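Notas do semestre: a tarefa do cesto

Terceira entrada sobre a disciplina de projeto. Na anterior fiquei pelo carregamento dos modelos e pela escala errada das texturas. Desde então o grupo mudou de tarefa e de simulador, e eu perdi uma tarde inteira com matrizes de inércia.

O enunciado é curto. Uma bancada de cozinha simulada, um braço com mão de vários dedos, um cesto de arame e alguns legumes numa tábua. O programa tem de levar um legume da tábua para o cesto sem derrubar nada. O Skallon, que é o nosso código de controlo, recebe imagens da cena e devolve posições de juntas. O Pirnska trata das colisões. Os nomes foram escolhidos antes de eu entrar no grupo e já ninguém sabe explicar o segundo.

O problema principal foi o cesto. A malha visual tem muitos anéis de arame concêntricos, e usar essa malha para as colisões tornava cada passo demasiado lento. A primeira alternativa, o invólucro convexo, fechava o cesto por cima: o legume pousava numa tampa invisível, à altura do aro. Passámos a uma decomposição em peças convexas, feita à mão, com a pega como cilindro separado. A pega é fina e fica na vertical, mesmo no meio, e isso obriga a largar o legume de lado. A trajetória que eu tinha escrito descia pelo centro. Tive de acrescentar um desvio lateral e recalcular a orientação do pulso.

A batata-doce dá mais trabalho do que o tomate. É comprida, e quando a mão a agarra perto de uma ponta roda durante a subida. O Edem Mensah propôs estimar o eixo maior a partir da nuvem de pontos e fechar os dedos na perpendicular. Funciona desde que a estimativa não troque os eixos. Com o tomate acontece o contrário: o eixo quase não interessa, mas o cálice altera a normal no topo e o contacto de cima escorrega. Por agora agarramo-lo pelos lados.

Corremos 1312 episódios durante a noite, com a posição inicial dos objetos sorteada. O registo ocupou mais disco do que eu previa e dois dos ficheiros ficaram corrompidos por falta de espaço. Passei a guardar só os estados das juntas e as poses, e a gerar as imagens depois, quando são precisas. Quem usar a mesma versão do simulador deve fixar a semente em 2 sítios, no gerador de cenas e no motor de física. Fixar só a primeira dá cenas iguais com resultados diferentes, e demorei a perceber porquê.

A configuração de base que estamos a usar é esta, com o cesto no centro do mármore e a tábua à direita:
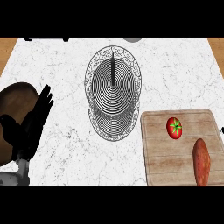 Yung-ching Tsai discorda da decomposição manual e escreveu-me que um campo de distâncias com sinal resolvia o cesto sem peças convexas nenhumas, com a vantagem de servir para qualquer outro recipiente de arame. Aceito o argumento da generalidade. O custo em memória preocupa-me, porque a resolução tem de ser suficiente para o arame e a nossa placa gráfica é partilhada com outro grupo. Fica combinado um teste com 3 resoluções antes da entrega de maio.

Falta ainda o critério de sucesso. Neste momento conta como sucesso o centro de massa do legume estar abaixo do aro e dentro do raio do cesto, o que aceita casos em que a batata-doce fica atravessada contra a pega. Vou exigir também velocidade nula durante um intervalo fixo e distância mínima aos dedos. O código novo está no ramo ekent do repositório, ainda sem testes.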